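3.2 Setting and work surfaces

The study was carried out at Noltura, a small repair and resale business in the Gündoğdu district. Noltura takes in used household electrical goods, tests them, and sells them on with a short guarantee. Most of what arrives is small: kettles, lamps, radios, chargers, and the cords that go with them. We chose the site for two reasons. The first author had worked there as a student, and the owners were willing to let us interview staff during paid hours.

Fieldwork began in May. Interviews were held in the back office, usually in the late afternoon when the counter was quiet. Nine people took part. Six of them worked mainly at the benches and the others divided their time between the counter and the stockroom. Each was interviewed twice, once at the start of fieldwork and once at the end. Interviews were conducted in Turkish by Baysal and Kahraman and translated by Yüksel. Passages that were hard to translate were discussed by all three before coding.

Our interest was in what we call "keeping places": spots that workers treat as belonging to a certain kind of object or a certain stage of work, whether or not anyone has written this down. Earlier work on shared benches has mostly dealt with formal labeling systems. We wanted to include the informal end as well, such as a corner where unfinished jobs are always left, or a shelf that only one person uses. Tape marks fall somewhere between the two (Figure 2a). They are visible to anyone who walks up to the table, but their meaning has to be learned from other people.
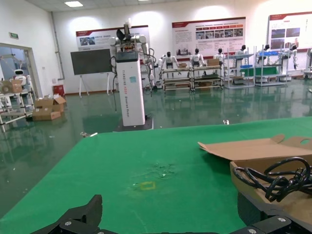
Figure 2a. Yellow tape outline on a green work table, with scuffing and debris nearby.

Staff did not agree on how binding a mark of this kind is. Four of the bench workers said they would move an object that had been left across a line. The other two said they would leave it and ask. Counter staff tended to see the marks as the business of the bench and said they paid little attention to them. One participant, who had come to Noltura from a dental supply firm, Clondudent, compared the two workplaces:

"At the old place every tray had a number and you signed for it. When I started here I kept looking for the list. After a month or so I stopped looking. You watch where the others put things and you do the same."

We coded 300 passages in which a participant mentioned putting an object down, picking it up, or looking for it. Çınar and Ertürk coded the passages separately and settled differences in a meeting each Friday. The most common code was "temporary that became permanent," used when a place had been chosen for one job and then kept. The least common was "assigned by management." Only 10 passages received it, and most of those concerned the locked cabinet for cash and receipts.

3.3 Cords and other loose parts

Loose parts were a frequent topic. A cord that has been separated from its appliance is worth very little by itself, but an appliance without its cord can be hard to sell. Workers described several ways of keeping the two together: tying them, taping a note to the plug, or storing both in one carton. Open cardboard boxes were often mentioned as holding places for cords (Figure 2b). They cost nothing, the contents can be checked at a glance, and the lid can be closed when the box has to be stacked.

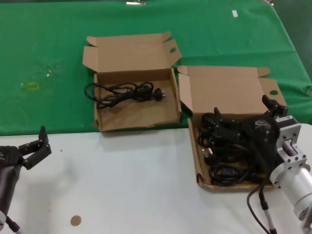

Figure 2b. Coiled power cord with a two-prong plug in an open mailer-style box.

Participants also mentioned drawbacks. Boxes of the same size look alike once they are closed, and a worker in a hurry may open several before finding the right one. Two people said that an open box invites others to drop unrelated things into it. A stockroom worker called this "feeding the box" and said it happened most before holidays. The software Noltura uses for stock, Nustine, has a field for the location of each item, but bench staff rarely filled it in for parts. They said that typing in a cord took longer than finding one.

Differences in length of service mattered here. Those who had been at Noltura longest relied on memory and seldom wrote on boxes. Newer staff wrote on nearly everything, in some cases on both the lid and the side. We return to this difference in Section 4.1, where we compare first and second interviews for the newer group.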